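Dimia Community Tool Library
Frequently Asked Questions

Who may borrow from the Tool Library?
Any resident of Dimia aged 18 or older may apply for membership. Applicants should bring one form of photo identification and one proof of address, such as a utility bill or a lease. Residents of Chauvin may also apply under the shared services agreement between the two towns.

What does membership cost?
The annual fee is $49 per household. A household membership covers all adults living at the same address. Fees are due on the anniversary of the date on which the household joined, and they are not refundable once an item has been borrowed.

How long may I keep an item?
The standard loan period is 15 days. Members may renew an item once, provided that no other member has placed a hold on it. Renewals may be requested at the service desk, by telephone, or through the online catalog. Pressure washers, tile saws, and floor sanders are lent for three days and may not be renewed.

How do I reserve an item?
Holds may be placed through the online catalog at any time. When the item becomes available, the library will send a notice to the email address on file. Items not collected by 6:00 p.m. on the second open day after the notice will pass to the next member on the list.

What happens if I return an item late?
A fee of $2 per day applies to hand tools and $5 per day to power tools. Borrowing privileges are suspended while any balance remains unpaid.

In what condition should items be returned?
Items should be clean, dry, and complete. Cords should be coiled, and batteries should be returned together with their charger. Small parts must come back in the case or bag in which they were issued.
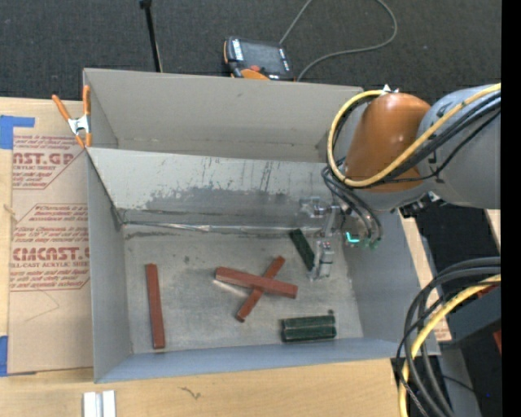 Members are asked not to attempt repairs. If an item stops working or a part is missing, please inform the desk at the time of return. No charge is made for ordinary wear. Charges for loss or misuse are based on the replacement cost listed in the catalog.

Does the library supply blades, sandpaper, or fuel?
No. Members must provide their own consumable supplies. Fuel tanks must be emptied before an item is returned.

Is instruction available?
Printed instructions are issued with every power tool. Introductory sessions on safe use are led by Horacio Arancibia each June, and registration is required. Members who wish to borrow a chainsaw or a table saw must first complete a session.

May I donate tools?
The library accepts hand tools and corded power tools in working order. Please contact the collections manager, Régis Leblanc, before bringing in large items. Donated items become the property of the library and may be sold if they are not suitable for lending.

Where is the library located?
The service desk is at 1039 Garum Road, Room 444. Deliveries and large returns should be made at the rear entrance, where parking is limited to 15 minutes.

Whom should I contact about a disputed charge?
Disputes should be submitted in writing to Orest Pavliuk, Member Services, at the address given in the previous answer. Please include your membership number and a copy of the loan receipt. A written reply will be sent within 15 days.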